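Decided to finally deal with the packet drawer this month. You know the one. Sugar, sweetener, salt, pepper, soy sauce, the little wet wipes. Going to post as I go so I don't quit halfway. 1/

Background: I work from home and my partner does deliveries, so there is a lot of takeout and a lot of coffee in paper cups coming into this apartment. Every bag has a handful of packets in the bottom. They go in the drawer. They have gone in the drawer since we moved in. 2/

The drawer is the narrow one to the left of the stove. It is supposed to hold the can opener, the peeler and the matches. Last week I needed the can opener and the drawer would not open more than an inch. A ketchup packet had stood up on its end and was catching on the frame. Got it out with a butter knife. 3/

First step was getting everything out. I pulled the whole drawer and tipped it onto a sheet on the living room floor. I do not recommend tipping it onto carpet. There was loose sugar in there from at least one burst packet, and pepper, and something sticky along the back corner. 4/

Washed the drawer with dish soap and left it upside down on the rack overnight. The sticky stuff was duck sauce, I think. Took two rounds. 5/

Counted it all, because I wanted to know. 216 packets. That is not including the ones that were open or leaking, which went straight in the trash. 6/

My sister guessed 600 so I am choosing to feel fine about 216. 7/

Sorting. I started out by brand and that was a mistake. We get coffee from Amini, lunch from Drutis and whatever else from wherever, and they all use different packets for the same thing. I had a pile for each place and no idea how much salt I owned. Started over by what is inside. 8/

Ended up with 4 piles: sweet, salt and pepper, sauces, and everything that isn't food (wipes, toothpicks, one sewing kit from a hotel). 9/

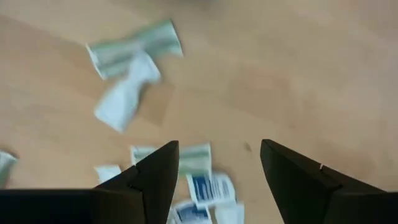
The sweet pile was the slowest. Sugar, the different sweeteners, and a few powdered creamers that I moved over from sauces. I did them a few at a time on bare wood so I could see what I had. Green ones and whitish ones mostly get mixed together in our drawer, and they slide over each other and end up crossed, like the white one lying over the green one there, the one that's pinched in the middle like a bow. Anything that looks twisted I pick up and feel along both ends before it goes in the keep pile. If grains come out, it goes in the trash. 10/

Things I check on a paper packet: the ends, the middle seam, and whether it has gone hard. Hard sugar is still sugar. I put those in a cup by the kettle to use first. Hard salt I just threw out, I have a whole box of salt. 11/

Sauces I was stricter with. Most packets don't have a date on them at all. The date is on the case they came out of, and the restaurant has the case. So if I couldn't remember the meal, I didn't keep the sauce. That got rid of most of the soy sauce and all of the tartar sauce. I don't know where the tartar sauce came from. We don't order fish. 12/

Mayonnaise packets: gone, every one. I wasn't going to stand there deciding. 13/

Someone asked what I did with the good ones I didn't want. I asked at the break room where my partner picks up (the Traton depot, out past the highway) and they said yes to sugar and creamer, no to sauces. Took a sandwich bag full of sugar over there. It was gone by the afternoon. 14/

Ask first though. I called a food pantry before that and they could only take sealed boxes, so it would have been a wasted trip. 15/

Storage. I looked at bamboo dividers and they were more than I wanted to spend on sugar. What I used instead: two tea boxes with the lids cut off. Packets stand up in them on their short ends like file cards and you can flip through. The tea boxes happen to be the right depth for our drawer. Measure yours, because if the packets stick up past the front panel you are right back to the butter knife. 16/

One box is sweet, one box is salt and pepper. The sauces we kept are in a zip bag in the fridge door. They don't need to be cold. They are there because I actually look in the fridge door and I don't look in drawers. 17/

The non-food stuff: wipes went in the car, toothpicks went in with the candles, sewing kit went in the bathroom cabinet and has already been used on a coat button. 18/

I did buy one thing, a drawer liner from Statero, the rubbery kind with small holes. It keeps the tea boxes from sliding to the back when you shut the drawer. Cut it with regular kitchen scissors. It came rolled up very tight and I had to leave it under a cutting board for a day to get it flat. 19/

New rule in this house is that the box is the limit. When the sweet box is full, new packets don't go in, they get used or they go in the trash with the bag. My partner agreed to this at dinner and then put a handful of ketchup in the can opener side of the drawer the next morning. We talked about it again. 20/

Also started checking "no utensils or condiments" on the order screen. It works most of the time – one place ignores it completely and sends extra napkins. 21/

Whole thing took 2 evenings plus the overnight drying. Most of the time was the sorting. If I did it again I would skip the brand piles, and I would put newspaper down first and not a sheet, because now there is pepper in the sheet and I sneezed all through folding it. 22/

The can opener is back in the drawer where it belongs. Matches too. I still can't find the peeler. 23/

A few people want to know about the spice cabinet. It is next, probably in May. It's bigger and there are jars with no labels, so I am not looking forward to it. I'll start a separate thread when I get to it. 24/24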